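Print this page | E-mail this page

Cables snagging on the bin wall in a shared workshop cell

Posted by Boiko, 11 May 2020
Our members operate a used arm over a steel-gray metal bin clamped to the bench. When the wrist turns toward the back corner, the cable loop catches the rim. Is a shorter loop advisable?

Bomton
Yes. Make it shorter.

Ladov
A shorter loop is not recommended until the full wrist range has been tested. Please run the cycle at low speed, 20 times, and note the position at each snag. At the Prerov workshop we keep the yellow cable and the thin black ones tied together on the gray link - the loop then rises beside the orange cover and the gripper can reach the toys at the back.

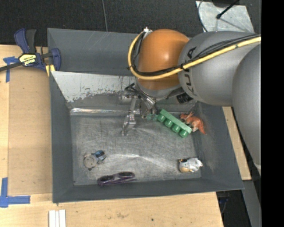
Posted by Prerov Workshop Desk
Members are reminded to stop the arm before adjusting any tie.

Contact the help desk | Copyright Prerov Workshop | Back to top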